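Pusora are back, and they are bringing a new record with them. The Rostemdale duo confirmed this morning that their second album, Halon, will be out in July, with a run of home shows to follow at the Ahmadpour, the old picture house on the river side of town.

Fans have been waiting a long time for this one. The pair went quiet after their last tour, and apart from one surprise guest spot at a friend's wedding party (yes, the clips are still doing the rounds, and yes, they are wonderful) there had been hardly a word from either of them. Then the first single went up overnight, and by breakfast it was all over everyone's feeds.

It's a beauty, too. The song opens with just a piano and two voices, and it takes its time before the drums finally come crashing in. Anyone who loved the slow songs on the debut will be very happy, and anyone who came for the dancing only has to hang on until the second chorus! 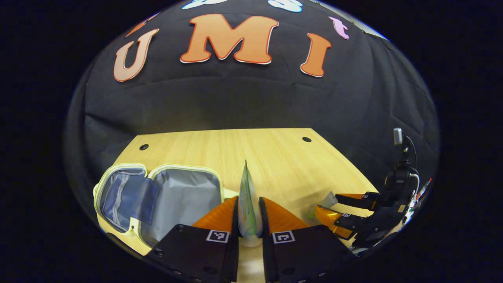

The album itself runs to 23 tracks, which sounds like a lot until you remember that this is the band who once played the same encore three times because the crowd wouldn't go home. Several of the new songs are under two minutes long. The look of the whole thing is homemade this time around, all scissors and glue, very much in the spirit of big orange cutout letters with thin white borders on a black cloth. After the slick silver sleeve of the first album, that kind of paper-and-paste charm feels like a real change of mood, and it suits the single perfectly.

As for the shows, the Ahmadpour holds 445 people, so tickets are going to be tight. The band has set aside 80 seats each night for Rostemdale residents, who can pick them up in person at the box office with proof of address. Everyone else will have to try their luck online at 10 a.m. on the day sales open. A vinyl edition of Halon, limited to 600 copies, will be sold only at the merch table - one per person, so don't promise to bring one back for all your friends.

There is no word yet on dates farther afield, although the pair did hint in their message to fans that they have "packed for longer than a week." A second single is due before the album arrives, and the video for it has already been shot in and around Rostemdale.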